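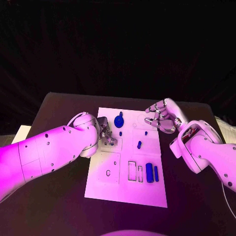
Section 2. Setting Up the Lovusholm Peg Board

Print this page | E-mail this page
Home > Guides > Boards > Set-Up > Spare Parts

You have unpacked the board, and you have already decided you don't need the manual. Welcome back.

2.1 Before you start

1. Clear a table. A dark one is best, as the board is white and you will want to see where it ends. Wipe off the crumbs. A crumb under one corner makes the whole board rock, and you will blame the pegs.

2. Lay the board flat with the holes facing up. Turn it so the long side points away from you. It works the other way too, but every instruction from here on will be wrong.

3. Tip the blue pieces out of the bag and onto the board. Do this gently. The round knob rolls on its edge and has a gift for finding radiators.

4. Check your pieces against the packing slip (form 1507). If the slip is missing, it is stuck to the inside of the bag. Look again.

Note: The small pegs and the short cylinder look alike until you try to seat them. Stand them side by side before you begin.

2.2 Laying out the pieces

5. Stand the knob on its wide base toward the far end of the board, with the post up. The post is your handle.

6. Keep the thick pieces and the thin ones near the end closest to you. They go in last and only get in the way if they are in the middle.

7. Leave the small pegs where you can reach them without dragging a sleeve through everything else. Sleeves are the leading cause of step 3 being repeated.
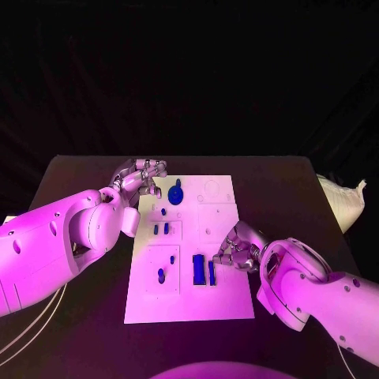 Fig. 2-1. Board with its long side pointing away, knob at the far end.

Caution: Do not use the small holes drilled across the board as peg holes. They are for mounting. A small peg can be forced into one if you are stubborn enough, and then it lives there. Zoila Llanos in our repair room keeps a drill for this and would like to use it less.

2.3 Seating a peg

8. Pick up one small peg near the top, between your fingertips. Held by the middle, it leaves you no room to let go.

9. Bring it over the outline that matches it and stop just short of the surface. Line it up now. Sliding it around afterward scuffs the board, and the scuffs are not covered.

10. Keep your other hand off the board, or at least off the part you are working on. Leaning on the far edge feels helpful and lifts the near one.

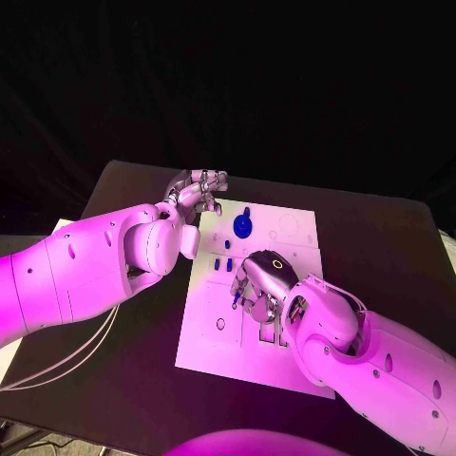
11. Lower the peg straight down and release. If it stops halfway, lift it all the way out and start over. Twisting is allowed. Hitting is not, whatever worked on your last bookcase.

12. Seat the remaining small pieces the same way, then the thick ones. Leave the knob for last.

Note: A peg that won't go in at all may belong to the Meinecke set, which is the same blue and very slightly fatter. Complaints about this choice of color may be sent to Orlando Quintero, who has a folder.

2.4 Putting it away

13. Lift the pieces out by hand. Turning the board over and shaking it is faster, but see step 3 regarding radiators.

14. Store the board flat. Spare pegs are part no. 2605 and are sold in packs of two.

Previous | Contents | Next: Section 3, Timed Drills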